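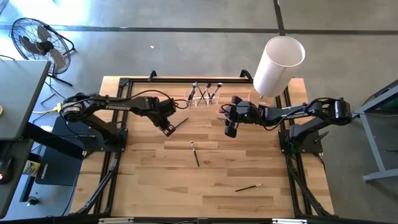 Stop Buying Your Gloves Last

Home Gear Rides Opinion Forums

14 January 2024 | By the Saturday rider

I spent 200 bucks on my first jacket and 9 on my gloves, and guess which one I cursed all the way to Stulgate? It was July, so I figured bare knuckles were fine (they weren't!) and my palms were raw by lunch.

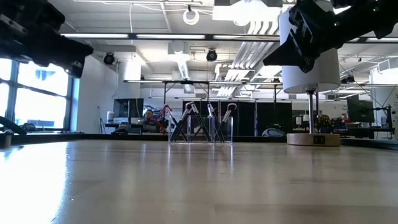
So now I tell every new rider to try gloves first, with their hands on real grips. Stand in the Andolside shop as long as you like. If you can't work the turn signal, put them back – I don't care how cool they look. 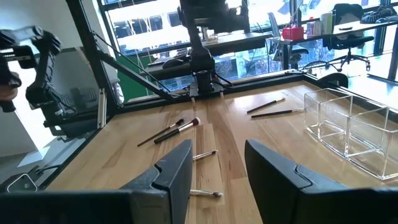
Brushes laid out on the wooden tabletop.

My Ojala pair cost 156 and I'd buy them again tomorrow.

Filed under: Riding Gear, Opinion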